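Last updated: September

Week 4 - Surfaces, wetting, and why water beads up

(Notes to go with the lecture. Read ch 2 of Menzies before the tutorial, the bit on contact angle. Skip the derivations.)

Recap from last week: surface tension = energy cost of making new surface. Liquid pulls itself into the smallest area it can. Small drop, no other forces, you get a sphere.

Now put the drop on something solid. Three boundaries to worry about:
- liquid / air
- liquid / solid
- solid / air
Where they all meet is the contact line. Angle measured THROUGH the liquid. People lose marks on this every year.

Low angle, drop spreads, "wetting". High angle, drop sits up. Ninety degrees is the usual dividing line, bit arbitrary but everyone uses it.

Young's equation on the board, copy it down, it's on the formula sheet but you need to know what each term does. Assumes smooth, clean, rigid surface. Real ones are none of these. Grease, dust, old detergent, fingerprints. Fingerprints esp.

Roughness: makes a wetting surface wet more and a non-wetting surface wet less (Wenzel). If air gets traped underneath, different model (Cassie). Leaves are the classic case. Do not mix the two up in the assignment.

Hysteresis - a drop on a tilted sheet has a bigger angle at the front than the back. That's what holds it there. Rain on a windscreen at low speed. Speed up and the drops let go.

Gravity: small drops don't care, big ones flatten into puddles. Cross-over is the capillary length, a couple of millimetres for water at room temp. So a puddle has a max thickness however much you pour on. Try it at home on a baking tray.

Colour matters for looking, not for wetting. Clear drops are hard to see on pale laminate, easier on something dark, but watch for glare. Move your head or move the light. For measuring angles you want a side view anyway, from above you only get the footprint.

Assignment 2 (Young-sook Cho is marking): thirteen drops, one surface, measure base width, comment on the spread. Units please!! Queries to room 1062, Ansari building.

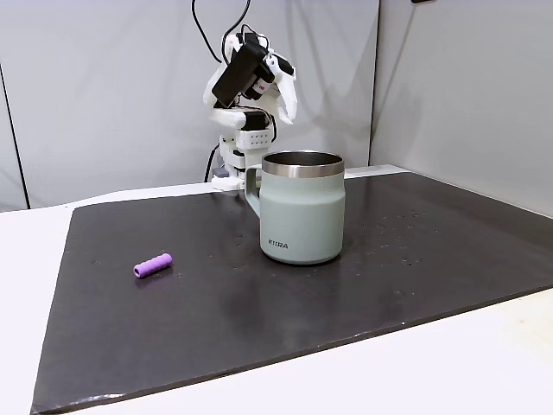
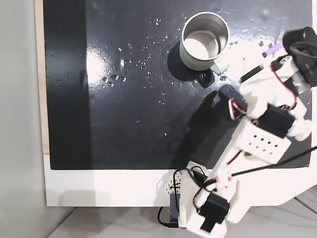
Second picture: water droplets on a glossy black surface, seen from above.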